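Stindora Signer 2 is a hardware signing device for people and small firms that hold cryptocurrency and want the private keys kept off any networked computer. It replaces the first Signer, which remains supported for firmware updates but is out of production.

## What it does

The device generates a seed, stores it in a secure element, and signs transactions that are passed to it by cable or by QR code. The seed never leaves the device in readable form. The recipient address, amount and network fee are shown on the device's own screen before signing, and a transaction is signed only after the confirm key has been held down for two seconds.

Up to 43 accounts can be kept on one device. Each account has its own derivation path and label, and labels are included in the encrypted backup.

## Multisignature use

Signer 2 can act as one key in a multisignature wallet. The common arrangement for a household or a small office is 2 of 3: two devices in regular use and a third stored at a separate address. Larger schemes are supported up to 5 cosigners. The wallet policy is registered on every device during setup, and a device will refuse to sign for a policy it has not registered.

Cosigner devices need not be made by Stindora. Any signer that exports a standard output descriptor can take part – the descriptor is loaded from the memory card or scanned from a screen.
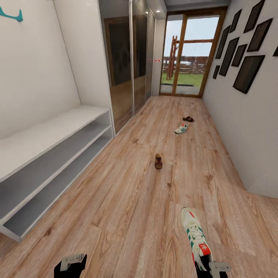
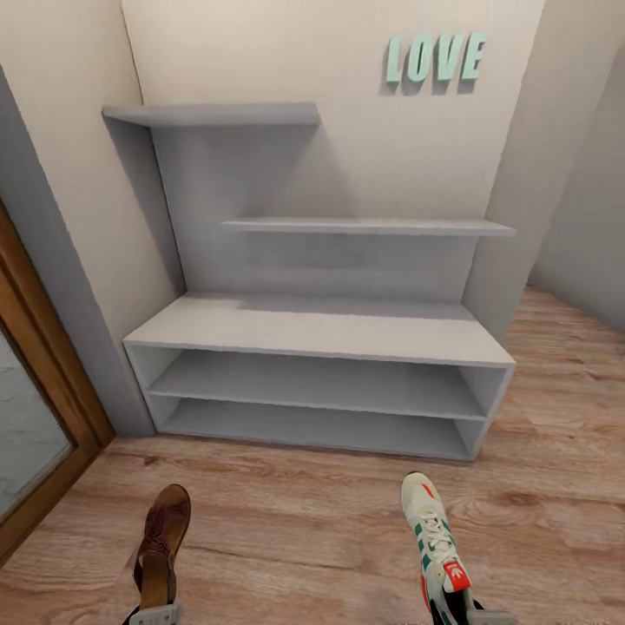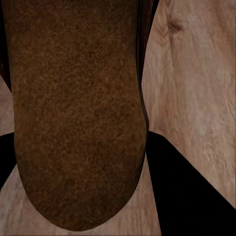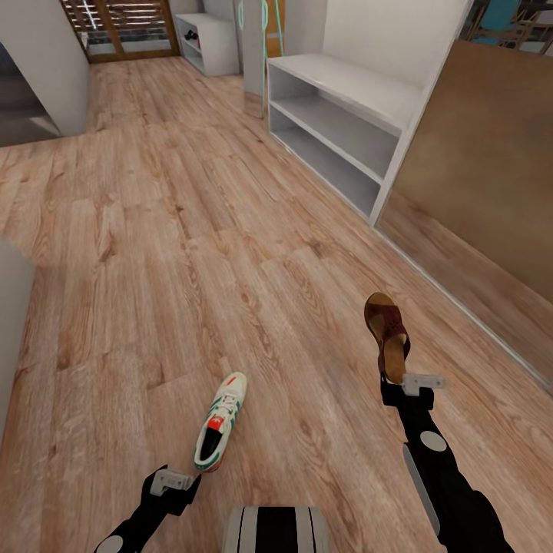 ## Transaction records

Each signature is written to an internal log with the account label, the transaction ID and a running number. The log holds 2,000 entries, after which the oldest are overwritten. It can be exported as a CSV file, signed by the device, so that a bookkeeper or auditor can check that no line was changed after export.

The log does not prove who pressed the key. Where that matters, assign one PIN per person. The PIN slot used is recorded with each entry.

## Specifications

| Item | Value |
|---|---|
| Display | Monochrome, backlit |
| Input | Four keys, rear camera for QR codes |
| Connection | USB-C, data can be disabled in settings |
| Storage | microSD slot, card not included |
| Seed formats | 12 or 24 words, optional passphrase |
| PIN length | 6 to 12 digits |
| PIN slots | 5 |
| Log capacity | 2,000 entries |
| Wireless | None |

## Desktop software

Signer 2 works with Irerell, the wallet program supplied by Stindora, on Windows, macOS and Linux. Irerell builds unsigned transactions and broadcasts signed ones. It can be pointed at your own node. Without one, it uses the public servers run by Duvness, which will see the addresses you query.

Version 1 wallet files open in Irerell without conversion. Watch-only files from Cuesta can be imported, but address labels are dropped – export them separately beforehand if you need them.

## Before first use

1. Check that the number on the sealed bag matches the number shown at first start.
2. Install the current firmware from a memory card. The device checks the signature and displays the fingerprint.
3. Generate the seed and write the words down by hand.
4. Wipe the device and restore it from the written words before sending any funds to it.

## In the box

Signer 2, USB-C cable, two blank seed cards, printed quick guide. The full manual is supplied as a PDF with the firmware download.

Devices with a broken bag seal should be returned unopened. A lost seed cannot be recovered by Stindora under any circumstances, and support staff will never ask for the words or for a PIN.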